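Torvik gripper comparison

The Torvik gripper comparison is a bench test of two-finger parallel grippers carried out at the Trirnard workshop in Burkville. It compares the Torvik, a gripper with rigid molded fingers, with the Skosano, a compliant design whose fingers bend under load. Both were driven by the same arm and the same controller. The results were first released on 12/16/20, and a corrected table followed in January.

Background

Earlier trials at Burkville used blocks and short tubes, which either design could hold without much trouble. Thin-walled household items were added later. A bowl is hard to lift from the side with a parallel gripper, as the outer wall slopes and the full width is often greater than the jaw opening. The usual approach is a rim grasp, in which one finger enters the bowl and the other stays outside.

Method

The test set held 16 objects, each presented in several positions on a tabletop. A total of 872 grasps were logged across both grippers. Jaw force was limited to 35 newtons for all runs. A grasp was scored as held if the object stayed between the fingers during a lift and a slow quarter turn of the wrist. Objects that shifted but did not fall were scored separately as slips.
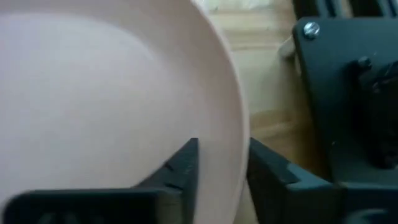 Wrist angle was set before the jaws closed and was not changed during contact. For rim grasps the arm came down until the inner fingertip was below the edge of the bowl, then closed at constant speed. Grasps in which the inner finger reached the floor of the bowl before closing were stopped and repeated.

Results

The Torvik gave the more repeatable finger position on straight walls. On curved walls it tended to make contact at the tip only, and the object could pivot about that point. The Skosano spread the load over a larger area but sagged with heavier bowls, and its closing position varied by up to 2 millimeters between runs. Neither gripper did well on rims with a rolled lip.

Limitations

Finger wear was not measured. The wrist camera was used for logging and for manual review of failed grasps, and took no part in control. Wet objects were left out of the test set.

See also

Parallel gripper
Rim grasp
Compliant finger
Wrist-mounted camera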